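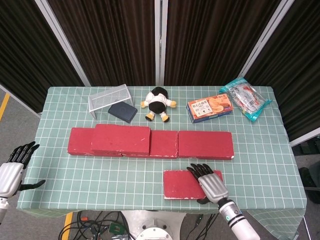
Home Internet Safety Check for Families with Children 8 to 14

Filled in by Javiera Durán, parent group of Turcotte School, June. Comments are from my own home, with two children. Please write your own comments in the same place.

1. Accounts list is complete - NO
We wrote down every account the children have. My daughter remembered two more at dinner, one of them on Hotorano, which she opened for a drawing contest and then forgot. To be closed this week.

2. Profiles are set to private - YES, after correction
My son's game profile on Steltora was open to everybody. It showed his school name and a list of 153 friends. We went through the list together and he could tell me who they are for fewer than half. The others are removed. He was not happy, but he did it himself.

3. Real name, school and street do not appear - YES
Check also the old comments. The school name was in one from last year.

4. Child can show how to block a person - YES
Ask the child to do it in front of you. Do not do it for them.

5. Child can show how to report a message - PARTLY
Both found the button. The younger one believed that the other person receives her name when she reports. I did not know the answer either, so we read the help page together. Please check this for each application you use, they can be different.

6. Child knows how to save a message before deleting it - NO
This was our weakest point. Both children said they would delete a cruel message at once. I understand the feeling, but then the school has nothing to look at. We practiced making a screenshot and putting it in a folder. Repeat in one month.

7. Group chats reviewed - PARTLY
The class chat had 386 unread messages on my son's phone. I did not read all of them and I do not think a parent should. I asked him which chats make him feel bad when he opens them, and he named one. He left it the same evening.

8. Passwords not shared with friends - NO
My daughter's best friend has hers, "for emergency". Changed. We agreed that only parents can be for emergency.

9. Phones outside the bedroom at night - YES
Charging in the kitchen from 9 p.m. This includes my phone - the children asked for it.

10. Child can name an adult to tell, other than the parents - YES
Son: his swimming teacher. Daughter: her aunt.

11. Parent has promised not to take the phone away as a first reaction - YES
I put this point last but maybe it should be first. My daughter said she would stay silent if she thought she would lose the phone.

Open points: 1, 5, 6. To check again after the holidays.

Contact: Turcotte School parent group, at the front office | © Turcotte School parent group | Back to top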